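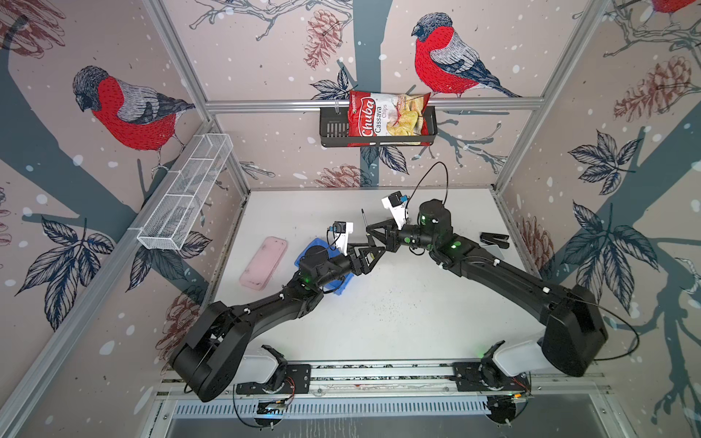 1/ Notes from the November open day at Nutwood, robotics side of the building. I went for the two-arm cells and skipped the conveyor hall. Posting in the order I wrote things down.

2/ The cell is a bench inside an aluminum extrusion enclosure. Two arms on the front rail, facing in, one gripper each, one small camera on each wrist. The walls are papered with a bullfinch and pinecone print. Every cell had a different wallpaper.

3/ Task list on the day was desk tidying. Pick up a pen, put it in a container, move a case, move a stapler. Dull on purpose. A pen standing on end is harder than it sounds - the contact patch is tiny and a bad approach knocks it over before the jaws close.

4/ Heather Munro ran the session. She does the task design and had clearly given the talk many times. Good on detail, short on slogans. She took questions during the runs, which I wish more people did.

5/ Control is by a person first. The operator drives both arms, the joint positions and camera views get logged, and a policy is trained on the logs afterward. Their target is 200 clean runs per task before anyone bothers training.

6/ "Clean" was the interesting word. A run with a dropped object is kept if the operator recovers it without help. A run where someone reaches into the cell is thrown out. Munro said the recoveries are worth more to them than the perfect ones.

7/ The software that sorts runs is in-house and called Flurkus. It plots gripper opening against time and flags anything odd. The interface is plain gray and fast. I have no complaints about it.

8/ The policy demo came after the break. It got the pen on the second try. On the first it closed early, backed off, and came in again from lower down. Slow, but the retry was unprompted. Cycle time was not something they wanted to discuss.

9/ Handover between arms was weaker. Left passes to right, and both grippers have to agree on where the object is. When one wrist view is blocked by the other arm, the motion gets hesitant. You could hear it in the joints - lots of small corrections.

10/ I asked about calibration. Each arm is homed at the start of a shift and checked against a printed target. Cameras are checked when a bracket is touched. They log the offset and move on if it is small. No number given for "small".

11/ Storage came up too. Over 2000 runs on the server so far, all tasks combined. Pitum, the older project, used a single arm and its logs are kept separate. Mixing the two made training worse and they stopped trying.

12/ Next on their list is a set of tasks called Ñahui: soft packaging, bags, things that change shape when gripped. I would go back for that one. Rigid desk items are a fair start, but a stapler does not fold.

13/ Practical: sign up early, groups are capped at 8. Stand on the left side of the cell if you want to see the handover. Parking is behind the loading dock and the sign for it faces the wrong way.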